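Robot tidies up, within reason

The household robot has been due any year now for longer than most household appliances last. Mirklow, the Rinton automation firm, has published results from its spring trial program, and anyone holding off on doing the dishes until the robot comes should probably go ahead and run the water.

The program is called Kevuren, and it lives entirely inside a computer. A simulated arm works in a simulated room on five chores: clearing a board game off a table, stacking plates, folding a hand towel, sorting cutlery and putting boxed goods on a shelf. The last one was added for Eberhard, the hardware store on the Rinton bypass, which is thinking about night restocking and is paying part of the bill.

The plan was 400 attempts at each chore, 2000 in all. Mirklow ended up logging 2959, because the towel had to be started over twice. The company's report describes the towel as "a deformable item with outcomes outside the scoring guide." Parents of small children will know the type.

The board game is chess, and it was expected to be the easy one. Chess pieces are stiff, they stand up by themselves and they don't soak up gravy. They are also narrow, rounded at the top and apt to fall into each other when nudged, and in the test room a cream piece with a flared top has a shorter one parked right in front of it. A gripper that wants the back one has to think about the front one.
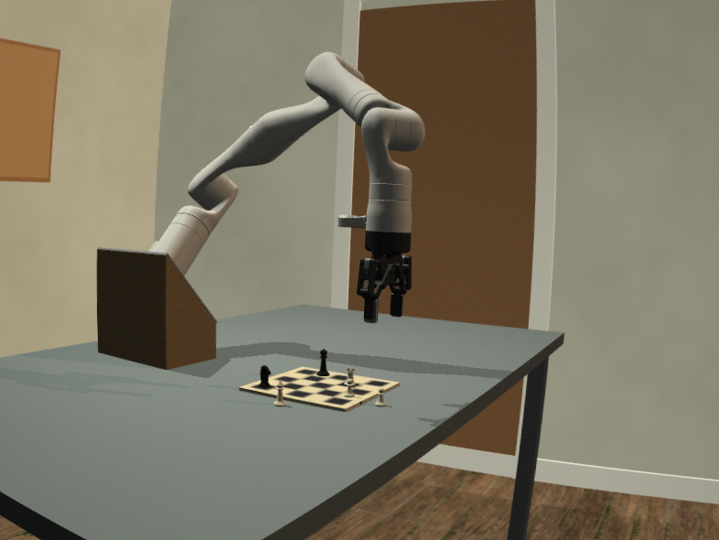 What counts as clean

A good part of the report deals with the question of when a chore is done, which families have been working on for some time without a published standard. For chess, Mirklow settled on every piece in the box and the box closed. Early versions of the scoring left out the second half, and the software took full advantage.

Under the final rules the arm cleared the board in a little over half its attempts. Most of the failures came from knocking down one piece while reaching for another. In a smaller group the arm put away all but the pawn farthest from the box, then waited for the clock to run out. The report files this under "early termination." In a teenager it has other names.

Speed is the other sore point. A successful chess cleanup took the arm longer than many people need to lose a game of chess. Mirklow says it did not tune for speed and would sooner have a slow machine than a fast one that throws bishops. The cutlery results, which include a section on spoons and velocity, support this.

Plates went better than expected, though all of them were the same size and none had anything on them. The company allows that this may not match conditions in every kitchen.

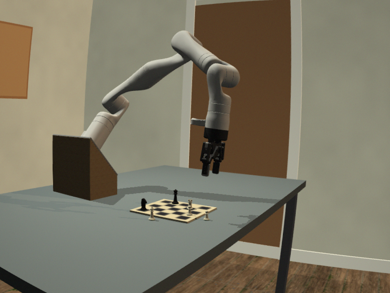 Page last changed: 2022-02-21

Shelves first, sofas later

Shelf stocking was the bright spot. Boxes have corners, labels face one way and the shelf stays where it was yesterday, and the arm handled them well enough that Eberhard has agreed to the next step, a trial with a physical arm in one aisle after closing. It is set for April. The store picked paint rollers. Paint was discussed and turned down.

Store staff have been told that no jobs depend on the result. They have also been told that somebody will need to be on hand to pick up whatever the arm drops, so for now the machine looks likely to create more work in aisle terms than it removes. Mirklow calls this a supervised phase and hopes to keep it short.

Moving from a computer to a real aisle is the part the firm sounds least sure of. In the simulation, friction is a number somebody typed in, and the floor has never been mopped badly. The report expects results to get worse before they get better and asks readers not to compare the two sets too closely, a request we will try to honor in May.

For the home, Mirklow gives no date. It lists laundry as "under study" and beds as "not currently in scope." The towel chore will be run again with a thicker towel. The chess set stays in the program too, with more pieces to be added once the arm can be trusted around the ones it has.

The full report is available from Mirklow's front desk in Rinton, on paper, folded by hand.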